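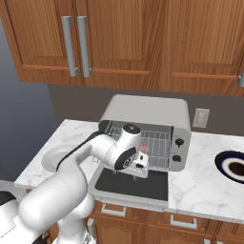

Unit 4: roasting roots. Read before the lab, bring printed or on a phone, don't care which. Main idea for today: vegetables are mostly water, and brown doesn't start until the surface water is gone. Everything else in these notes hangs off that. You can do it in the big deck ovens, or in a toaster oven on the counter under the upper cabinets, same physics, smaller box. Small box = heating elements closer to the food, so tops color before middles are soft. Keep that in mind for the home assignment, most of you will be using a small one.

What we cook: carrots, parsnips, beets, celery root. Potatoes get their own unit (starch is a whole different talk).

Sugar and starch, quick version
Carrots and parsnips carry a lot of sugar. Parsnips more after cold weather, the root turns some of its starch to sugar in the ground. So a January parsnip browns faster than a September one. Same oven, same tray, different result. Taste one raw before you start, write down what you get.
Beets: sugar too but also lots of water, dense. Slow. Either cut small or roast whole in foil and peel after. We do both and compare.
Celery root: less sweet, goes soft fast, then goes to mush. Watch it.

Two kinds of browning, you will mix these up so learn it now
Caramelization - sugar alone, high heat.
Maillard - sugars plus amino acids, starts lower, gives the savory smell. On a roasted carrot you get both. If I ask which one on a steak, it's mostly Maillard. On a carrot say both and explain.

Cutting
Even size matters more than small size. Parsnips are the problem, fat top and skinny tail. Cut the tail off, leave it whole, split the top in quarters. Woody core in the big ones: pull it out or you'll chew it forever.
Carrots on the bias, more cut face, more brown.
Dry them. Towel, not a shake in the colander. Last term's Dindico bench skipped this and had steamed carrots with a nice shine and zero color.

Oil and salt
Two tablespoons of oil per half sheet tray. Toss in a bowl, not on the tray. You want a thin coat everywhere, no puddles.
Salt: before is fine if it goes in the oven right away. Salt and then wait 16 minutes and you've pulled water out to the surface, see main idea. Beets don't seem to care as much.
Herbs: thyme and rosemary can go in early. Parsley, dill, chives at the end. Garlic in the last 14 minutes or it goes bitter, whole cloves in the skin are ok from the start.

The tray
One layer, with gaps. Crowded tray traps steam. If pieces touch all the way around use a second tray, we have plenty.
Cut side down, leave it alone. Flip once. People who keep opening the door loose the heat and then ask why it's taking so long.
Parchment is easier to clean, bare metal browns better. Ivora bench uses parchment, Morais bench bare, Pinano bench preheats the tray empty and then loads it (careful, long mitts, say "hot" out loud). Dindico does the crowded tray on purpose this time so we can all see it.

Temps
425 F for carrots and parsnips
400 F for beets, cut
375 F for whole beets in foil, and be patient
425 F for celery root, check early
Convection on: drop by 25. Check your oven with a thermometer, the dials lie. Small ovens swing more as the element cycles on and off, so rack in the middle, rotate the tray halfway.

When is it done
Not by the clock. Knife tip goes in with no push, edges dark, some wrinkling on the carrots. Smell changes from sweet raw to nutty. If the edges are nearly black and the middle is hard, pieces were too big or heat too high. If soft and pale, too wet, too crowded or too cool. Write down which.

Finishing
Acid. Always. Sherry vinegar on beets, lemon on carrots. Add it off the heat. Sweet roots with no acid taste flat after three bites.
Fat, optional: brown butter on parsnips, yogurt under beets.
Something crunchy. Toasted hazelnuts, seeds, breadcrumbs, whatever is in the bin.

Holding
Roasted roots hold badly. Covered = steam = soft. Hold uncovered in a low oven, roughly 20 minutes tops, or cool them flat on the tray and re-crisp at 450 for a few minutes before service. Do not stack in a deep pan.

Lab sheet, per bench
- weight before, weight after (the differnce is mostly water)
- tray setup
- temp on dial, temp on thermometer
- color at the flip, color at the end
- taste with and without acid

Home assignment
One root, your choice, two trays or two batches, change ONE thing only. Half a page. If you change two things I can't grade it and neither could you.

Next unit: potatoes, starch, why we parboil with baking soda. Bring a peeler that works.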